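Workshop notebook, December, 9.40 pm

Walnut ink, fourth batch (the good one!) 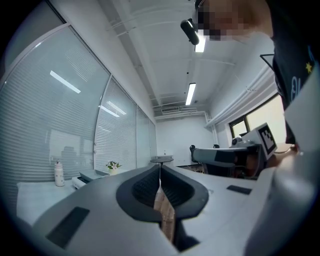 I finally have a brown I want to write with. Batch three was all right on blotting paper but looked like weak tea on anything sized, and I'd more or less decided the husks were too old. They weren't. I was stopping the simmer far too early and then asking gum arabic to do the work that reduction should have done.

For anyone picking this up after me: the husks are from the two trees behind El-Sayed's, gathered black and mushy in the autumn and kept in the covered bucket under the bench. 800 g of husk, 3,000 mL of rainwater, steel pot, lowest flame the ring will hold. Batch three got one afternoon. This one I simmered all day, left overnight with the lid on, and simmered again the next morning until it had come down past the second scratch on the dipstick. The colour change in the last hour is wonderful. It goes from a flat brown to something with red in it, and when you tip the spoon the edge of the puddle is almost orange.

Strained through the old curtain, then through a coffee filter, which took forever. Do NOT squeeze the filter. I squeezed the first one and got grit in the jar and had to start that portion again.

Yield 167 mL after the last reduction. I know that sounds mean for a whole bucket, but it goes a very long way, and Samah thinks we could let it down by a third for brush work without losing the warmth.

Gum: added a little at a time, testing after each addition with the Mornitico nib on the cream laid. First line feathered badly. Second feathered at the downstrokes only. By the fourth I had a clean hairline and a lovely dark pool at the bottom of each stroke, with proper shading through the curve of the s. I wrote the whole alphabet twice just because it was fun!

Clove oil, two drops, for mould. Batch two grew a grey hat in under a month, so please don't skip this even if you hate the smell (Ilham hates the smell).

Paper notes, same nib, same ink:

Cream laid: best of the lot. Crisp, slow to dry, rich.
Flindell cartridge: sinks in a bit, colour goes greyer, still handsome.
Skanen sketchbook: bleeds through to the back. Fine for washes, no good for writing.
Brown wrapping paper: surprisingly nice, and you could do gift tags with it.

Ilham Abou Zeid wants to try the same liquor with a rusty nail in it, to push it toward black. I'm keen. She says her aunt's version had iron and vinegar both, and that the test is whether it's still dark after a week in the window. I've put 39 mL aside in the small jar with the blue lid for her. Please leave it alone until she's had a go, and please don't top it up from the main bottle, or we won't know what we're looking at.

Samah Shawky asked about lightfastness and I haven't got a proper answer. I've taped a strip from batch three to the north window and another to the south, each with half of it under foil. The batch four strips go up tomorrow morning. If they hold their colour through summer I'll be over the moon, but walnut is meant to be fairly well behaved, so I'm hopeful.

Mistakes, so I don't repeat them: wore the good apron. Put the hot pot down on the offcut of lino and now it has a ring melted into it. Labelled two jars "3b". The one with the chipped rim is the real 3b, and the other is the rinse from the filter, which isn't useless, by the way. It makes a soft honey-coloured wash, and I've been putting it under pencil drawings.

Still to do
- scrub the pot with bicarb before anyone cooks in it
- order more gum, we're down to the dusty end of the bag
- try the reed pen, I think it'll suit this ink better than steel
- ask at El-Sayed's whether we can have next season's husks too
- dry one tray of the spent husk and see if there's a second extraction in it

My fingertips are brown to the first knuckle and apparently will be for a fortnight.

14 shares
6 comments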